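Leave the floor out of it

There is a kind of floor that only looks right in a showroom, and it is black, glossy and covered in white veins. I have lived with one for long enough to have an opinion on it, and my opinion is that people should stop putting them in rooms where anything gets done.

The house came with it. The previous owner, Urmas Jõgi, had laid it through the whole ground floor and was proud of it, and I can see why. When we came to view the place in September there was nothing on it but a low sofa and a lamp. It looked like a hotel. We moved in with two children, a dog and 24 boxes, and it has not looked like a hotel since.

My main complaint is about small things. Every home has small things that fall: hair grips, string, beads, pins, screws, the backs of earrings. On a plain floor you look down, see the thing and pick it up. On a floor with a busy pattern you look down and see the pattern. White veins on black are the worst for this, as the lines are already the shape of thread and wire and bits of paper. I have bent down to pick up a piece of cotton that was part of the floor. I have also left real cotton lying there for days.

The shine makes it worse. A matt floor stays the same colour wherever you stand. A glossy one picks up whatever is near it, so there is a grey patch by the window in the morning and a brown one by the chair after lunch, and you learn to ignore odd patches, including the ones that are spilt tea.

Colour helps a bit. Anything pink stays easy to find, even something thin, and I have started buying household bits in pink for that reason alone. Black cable ties went first, then white string.

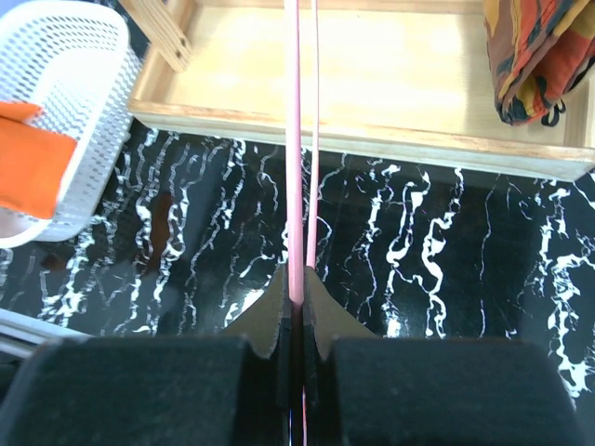

Pale pink against the black and white floor.

My friend Kadri Grīnberga disagrees with nearly all of this. She says a patterned floor is kind to a family because it hides the crumbs, and that a plain one shows every footprint and makes you feel judged in your own home. I accept that a plain pale floor shows dirt. I think it should. A floor that hides crumbs still has crumbs on it, and I would sooner know. She has a plain oak floor, I should add, and no plans to change it.

The other argument is that it wipes clean, and it does. So does lino. So does any tile sold for kitchens. Wiping is the easy part of looking after a floor, and the hard part is picking everything up first. Baskets help, and we now have one in each room, but they leave a mark of their own on a shiny surface. You move one to clean and there is a dull shape where it stood.

I did look at replacing the lot. A fitter called Fermín Insaurralde came round, measured up and told me the ground floor would come to 402 tiles in the size I wanted, and that the old ones would need lifting first — three days of noise and a week of dust. We can't face that at the moment. For now there is a large plain rug in the sitting room and another in the hall, and I do anything fiddly on top of one of them. Sewing, wrapping, mending toys, all of it happens on the rug. It is a silly way to use a floor, covering up the expensive part in order to get on with things.

If you are choosing one now, ask the shop for a loose tile and take it home. Put it where you normally work. Drop a pin on it, a bit of thread and a few grains of rice, go and make a cup of tea, then come back and see how long it takes you to find them. Do it again in the evening with the lights on. The tile that looked best under the shop lamps may well still win, and if so, buy it. I would have chosen the plain grey.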